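Início | Disciplinas | Notas de aula | Contactos
Pesquisar neste site... Pesquisar

Gestão de Alojamento - Notas de aula, unidade 3
Roupa de cama: fibras, construção e desgaste

1. Densidade de fios

A densidade indica o número de fios de teia e de trama por unidade de área. Valores comerciais acima de 300 fios por polegada quadrada resultam muitas vezes da contagem separada dos cabos de um fio retorcido. Para comparar fornecedores, pedir sempre o título do fio e a gramagem.

2. Ligamentos

Tafetá: cruzamento um por um, superfície mate, boa resistência à abrasão. Cetim: flutuações longas, toque liso, maior tendência para o repuxo. As riscas tom sobre tom obtêm-se alternando cetim de efeito teia e cetim de efeito trama; o contraste depende apenas da reflexão da luz.
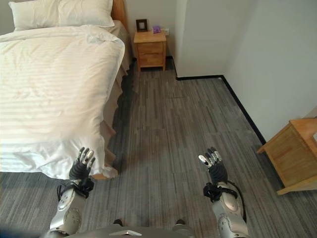 A escolha do ligamento condiciona o custo de calandragem. O cetim exige menor pressão e temperatura mais controlada - um excesso de calor deixa brilho irregular e permanente.

3. Rotação do stock

Regra usual: 3 jogos por cama (em uso, na lavandaria, em repouso). No caso Julside, estudado na aula de maio, a unidade tinha 89 camas e trabalhava com dois jogos. O repouso da fibra era nulo e a taxa de abate subiu. Calcular, para a próxima aula, o stock mínimo com a regra acima.

4. Abate

Critérios: rasgão, mancha persistente, perda de resistência à tração. Registar o motivo na ficha de cada peça.

Leitura: Tanabe, H., caderno "Têxteis de Alojamento", cap. 3.

Comentários (3)

Ishida: O stock mínimo inclui as camas extra?

Hinata Tanabe: Não. Calcular só com as camas fixas.

Kistov: Falta a tabela de gramagens que foi mostrada na aula.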